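4.3 Checking the Flirkell pose estimate before a socket run

Read this section before you let the planner move the wrist anywhere near a board. Flirkell reports a confidence score with every pose. Do not treat that score as a measurement. It tells you how well the model matched its own template, and a wrong match can score very high on a board full of parallel edges. Memory slots are the usual trap.

You need: the wrist camera calibrated (section 3), the Stikeo planner running in step mode, and the board fixed so it can't slide.

1. Open the Perception tab and select the wrist stream. Make sure the preview is live. The timestamp should advance; a stalled stream looks exactly like a still board.

2. Load the socket template for your board. If there isn't one, make one (section 4.1). Picking a similar template "to get started" will cost you more time than it saves.

3. Set Gripper Mask to On. With the mask off, the black links fill much of the lower view and the edge finder will happily use them as board features. The default is Off. We have asked for this to change.

4. Click Estimate. Wait for the overlay to settle, then look at it yourself. The outline must sit on the heat spreader, and not on the metal frame around it.

5. Move the wrist 6 mm sideways in step mode and click Estimate again. The reported socket position, in board coordinates, should stay put. If it follows the wrist, your hand-eye calibration is wrong and no amount of template tuning will fix it.

6. Repeat step 5 with the wrist rotated 30 degrees.

7. Save both results. Stikeo keeps only the latest estimate unless you press Save.

CAUTION: Step mode limits how far each move goes. It does not check for contact. Keep a hand near the stop button whenever the fingers are on either side of a processor.

Note on the threshold. The release notes suggest accepting any pose that scores 80 or higher. In our October runs on the Güneş bench, several poses above that line were on the wrong edge altogether. Alper Çınar now leaves the threshold where it is and rejects on the two-position check alone. We recommend the same until someone shows us better numbers.

Note on tools in view. A screwdriver at the socket frame changes the outline the model sees. Either pause estimation while a tool is in view, or add the tool to the mask list under Perception > Exclusions. The automatic tool detection in the current build is marked "beta" and earns the label.

Note on latency. The status bar shows the delay from image to pose. Above 200 ms, Stikeo will plan from an old pose and give you no warning. Close the Rurard log viewer first, as it reads from the same stream.

If the check fails twice, stop and go back to section 3. Do not average the two results. 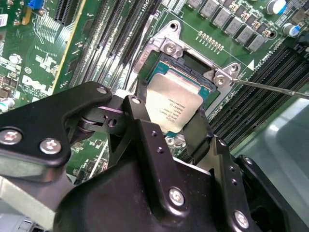 Figure 4-6. Wrist camera view at the socket, with the retention frame open and a screwdriver tip on the right-hand screw.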